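ok so the gripper thing. a few of you asked why I went quiet for half the shift and the answer is I was standing in front of a robot that would not let go of stuff

for anyone new: I work at the Ranby site, on the picking cell we call Tanner. parts in blue crates, arm picks, arm places, I drink coffee. that's the job on a good morning

this was not a good morning. first fault came up at 7 and the log said "release timeout." which means the controller told the fingers to open and never got the message back that they did

so I clear it. two picks later, same thing. clear it again. fine for a while - then it faults halfway through a move with a part still in its grip, and that's the one that made me hit the stop

because a slow release is annoying, but an arm that THINKS it let go and starts heading back to the racks is how you get a crate yanked off the rollers. or a hand, if somebody's reaching in to help. please don't reach in to help

anyway here's Tanner and what it works around all day
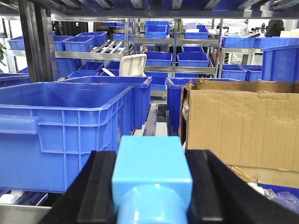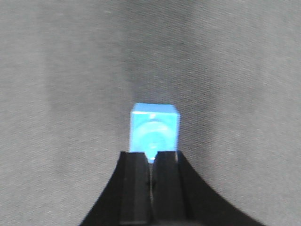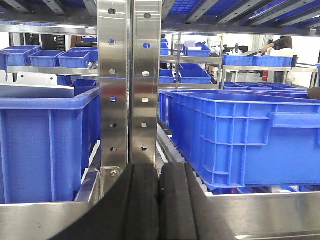

Mallari replied before I even finished posting: we had this exact fault in August and it was the cable, not the fingers. check where it bends at the wrist before you swap anything

and ok yes. it was the cable. I had already ordered fingers. I'm keeping them as spares and we will not be discussing it

what had happened is the open sensor runs through the same cable as everything else, and it had a break right at the bend. arm in one position, signal's good. arm in another position, gone. so the fault only showed up on certain reaches and I spent way too long blaming the parts for being slippery or sticky or whatever

the thing I'm still mad about: somebody (me, it was me) had bumped the release timeout from 100 ms to 195 a while back to get rid of nuisance faults. so the cable was probably going bad that whole time and I just turned the volume down on it

timeout's back to 100. new cable is in, with more slack at the wrist this time. I also asked Clurard, who did our install, if the arm can be made to hold still on a missing open signal and not retry by itself. they say it's a setting. it has been a setting this whole time. great!

ran it all afternoon at reduced speed with the gate locked and no faults so far. going to full speed tomorrow if the night log is clean

if you run one of these and you've got a timeout somebody raised "just for now" - go look at it tonight. I'll post the bend radius numbers when I find the sheet, it's under something on my desk

Related posts
Tanner vs. the upside-down crate
Why our gate switch has a sticker on it
Cable slack: how much is too much?
Ranby night shift log, the weird parts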